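Objet : Re: [liste-manip] kit bi-bras Listness, quelqu'un a un avis ?

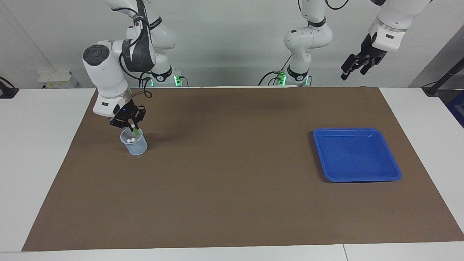 *Kit Listness, bras droit au-dessus du gobelet, bâtonnet vert en pince. Bac bleu à droite.*

Bonjour à tous,

Réponse rapide entre deux réunions. On a le kit en prêt depuis 3 semaines, via Kohlhase. En vrac :

- montage : une matinée, doc correcte mais en anglais seulement
- calibration des deux bras **à refaire** après chaque redémarrage, pénible
- pinces : bien sur les petits objets. Bâtonnet fin, pas de souci de serrage. Rien essayé de lourd
- logiciel : l'éditeur de séquences plante si on dépasse 7 étapes. Ticket 302 ouvert chez eux, pas de réponse pour l'instant
- câbles à l'extérieur des bras, prévoir de la place derrière la table

Le tapis marron on le garde, moins de reflets que sur la table blanche. Pour le bac c'est autre chose, ça brille au fond sous le plafonnier et la détection n'aime pas trop.

> Le 2025-05-03, Waltraud Mühlbauer a écrit :
>
> Bonjour la liste,
>
> On hésite entre le kit Listness et celui de Starkham pour la salle de TP. Tâches simples : prendre, déposer, trier dans un bac. Le devis Starkham comprend la maintenance, l'autre non. Quelqu'un a testé l'un des deux en vrai ? Il faut que tout tourne en septembre.
>
> Merci d'avance
> Waltraud

Waltraud : Starkham jamais eu en main, donc je ne compare pas. Pour la maintenance Listness, Kohlhase nous a parlé d'environ 1105 euros par an, a faire confirmer par écrit. Pour du tri simple ça me parait suffisant, mais demande-leur quand sort la mise à jour de l'éditeur avant de signer.

Je peux t'envoyer nos fichiers de config si tu veux, ils sont pas très propres.

Bernd Wegener
Atelier Vustedach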